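# Small household tips for the first weeks with a newborn

*September 2024*

I wrote these tips for my own family first, then a friend asked for them and I translated everything to English. Our baby came in January, in the coldest part of winter, and we live in a small apartment with one bathroom and not much space to dry things. If you have a big house, some of this you will not need.

## Before the birth

Cook double portions in the last month. Soups with lentils, meatballs and rice with vegetables all freeze well. Potatoes do not, they become like sand. I froze everything in flat bags of 200 grams, because one bag is enough for one tired person, and two bags make a dinner. Write the name and the month on the bag before you fill it. On a full bag the pen slips.

Wash the baby clothes once, without softener, and sort them by size. Only the smallest size goes in the drawer. The rest can wait in a box under the bed.

## Milk stains and other stains

Milk looks like nothing when it is fresh, and after some days it is yellow. Rinse with cold water first, always cold. Hot water fixes the milk in the cotton. Then rub in a little plain soap and leave it until the next wash.

For diaper accidents I use the same method, but I let the cloth soak in a bucket overnight. I tried the stain powder from Rakena and also the cheaper one from Oser. The Oser powder needs more time, but for white cotton I found no difference at the end. On colored things please test a corner first.
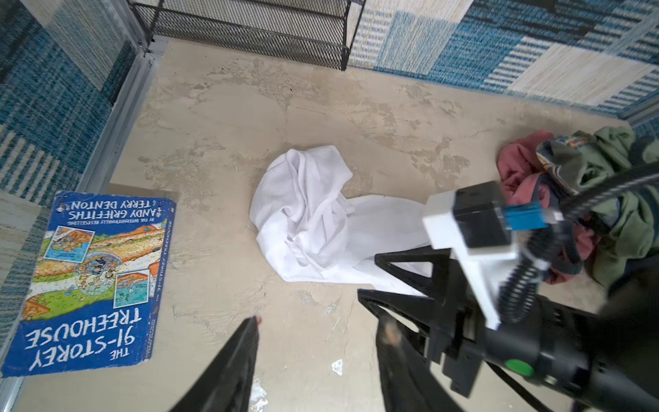 If a stain is still there after the wash, do not put the piece in the dryer. Wash it again, or hang it wet in a sunny window. The sun took out stains that I had already given up on, also in winter, only slower.

## The night corner

Beside the bed I keep a small tray with diapers, a clean body suit, a cotton cloth and a bottle of water for me. Fill it every evening before you are sleepy. My lamp is a small Brukska with a warm light, and I put it on the floor behind the chair, so it doesn't shine in anybody's eyes.

Make the crib in layers: waterproof cover, sheet, waterproof cover, sheet. At night you take away the upper two and the bed under it is ready. Pull every layer tight and tuck it well under the mattress.

## Bottles and pump parts

- Rinse the parts in cold water right after use, then wash them with hot water and soap.
- Keep one basin only for this and do not use the kitchen sink. It is never so clean as it looks.
- Let the parts dry in the air on a clean towel - not the towel for hands.
- Read the paper that comes with your pump. Mine is from Ullon, and the thin tubes must not be boiled.

## When visitors come

Keep a short list on the refrigerator with jobs that take ten minutes: take out the trash, hang one load of laundry, cut some fruit. People ask what they can do, and in that moment my head was always empty. With the list they just choose one. The most popular job was the fruit - I suppose because they could eat some of it too.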